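March, 4:10 pm, bench notes

Sorting trial for the lost-and-found box, second try. Pacita wants a rule that anyone on the front desk can follow: look at an item once, decide whether it gets a tag, a bag or goes straight on the shelf. I said last week I didn't think one rule would cover it and I still don't.

Virgilio's draft says to sort by size. Small goes in a bag, big gets a tag. Fine on paper. He tried it on the old list, which has 119 entries, and claims it works for all but three. I'd like to see which three before I believe that, and I'd like to see who did the checking. The list says "toy" 40 times with no size given, so I don't know what he sorted those by.

My worry is soft things against flat things. A plush toy takes up half a bin and weighs nothing. A phone takes up no room and is the one item people will come back angry about. Under the size rule the phone gets a bag and the toy gets a tag, and then the bag ends up under the toy. Carter says this is what bins are for. Maybe.
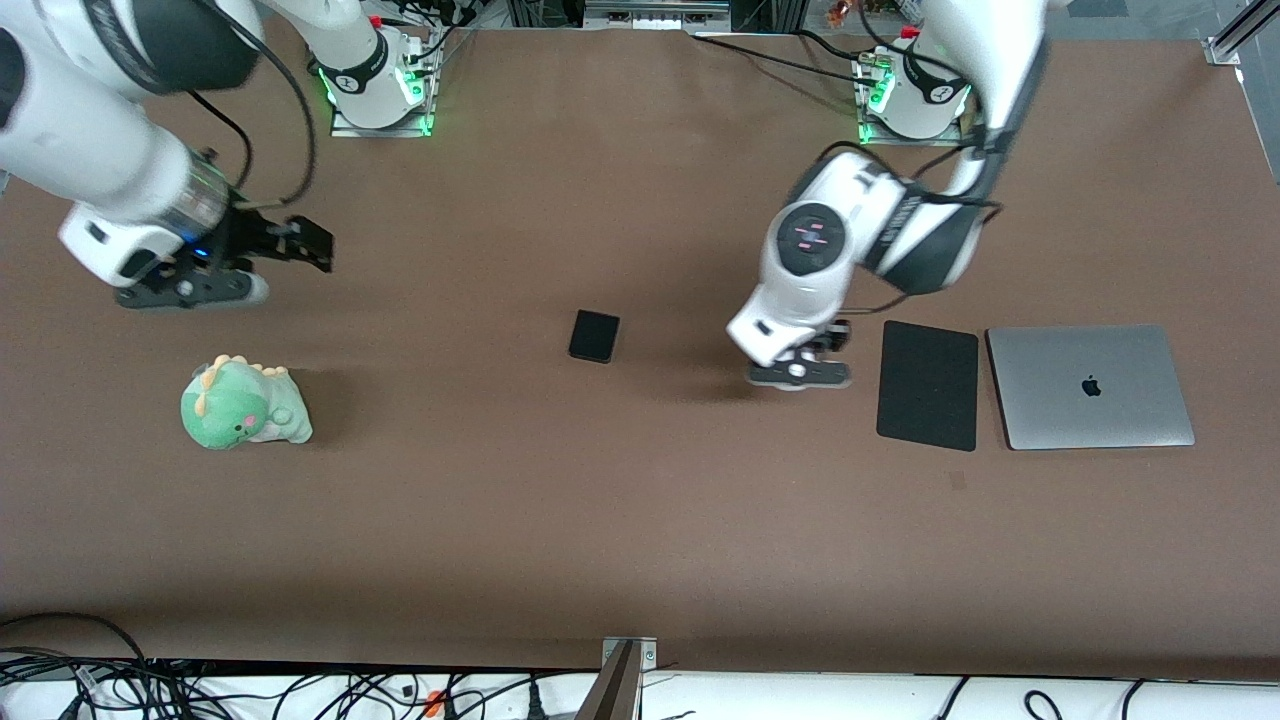
The green dinosaur is a good test because the tag has nowhere obvious to go. Round head, spikes down the back, and I wouldn't want to pin anything through the fabric. Cherry Mae suggested a loop around the tail. I suspect a loop slides off the first time someone digs through the bin, but she's welcome to prove me wrong. Not tried yet.

Small black rectangles are worse. Face down, one looks like any other, and "black phone" in the log is close to useless. The draft has no line for make or case or cracked glass. I've asked for one twice.

The Cavuris tags came up again. Ardalan likes them. They cost more than the plain ones and I haven't seen anything to say they stick better, only the leaflet. Leaving them out until someone does a pull test.

To do:
Get the three misfits from Virgilio, by item, not just the count.
Loop on the tail, then shake the bin.
Add a description line to the form.
Ask Pacita how long we keep things. The draft says 44 days and I can't find where that came from.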